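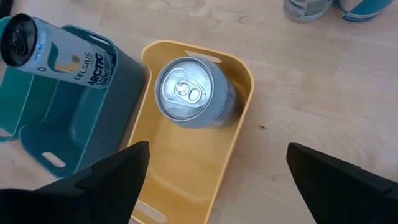

*Open plastic bins and drink cans on a light wooden tabletop.*

# Setting up a supplement routine you can stick to

I take a vitamin D tablet, a magnesium powder and a fish oil capsule, and for years I missed one or another of them most weeks. The method below fixed most of that. Allow an evening to set it up.

## 1. Write down what you take

Get every bottle out of the cupboard and copy the details onto one sheet of paper: name, amount per serve, servings per day and expiry date. Mine started like this:

- Vitamin D, 1000 IU, one tablet, morning
- Fish oil, one capsule, with dinner
- Magnesium powder (Monora), one scoop, evening

Throw nothing out yet. Put the expired ones to one side and take them to a pharmacy that accepts old medicines.

## 2. Check for doubles

Read the fine print on any multivitamin. I found I was getting vitamin D from two products. If you take prescription medicine as well, show the whole sheet to your pharmacist before you go any further. Mine, Henrik Strobel, moved my magnesium to a different time from another tablet I was on.

## 3. Tie each one to something you already do

Pick a meal or a habit you don't skip. Fish oil goes with dinner at our place. Vitamin D sits beside the kettle, lid closed, up high if you have small children.

## 4. Fill a weekly organiser

Do tablets and capsules only. Powders, gummies and chews stay in their own packaging – they clump or stick together in the compartments. Leave the original bottles in the cupboard so you still have the labels.

## 5. Reorder early

Write the date you opened each bottle on the lid in marker. When there are 19 serves left, order the next one. Delivery to Jivholm can be slow, so use a smaller number if you live near a shop.

## 6. Go over the sheet again

I redo mine every September. Cross out what you've stopped, add what's new, and take a copy along to your next doctor's appointment.

Last updated 21/01/2023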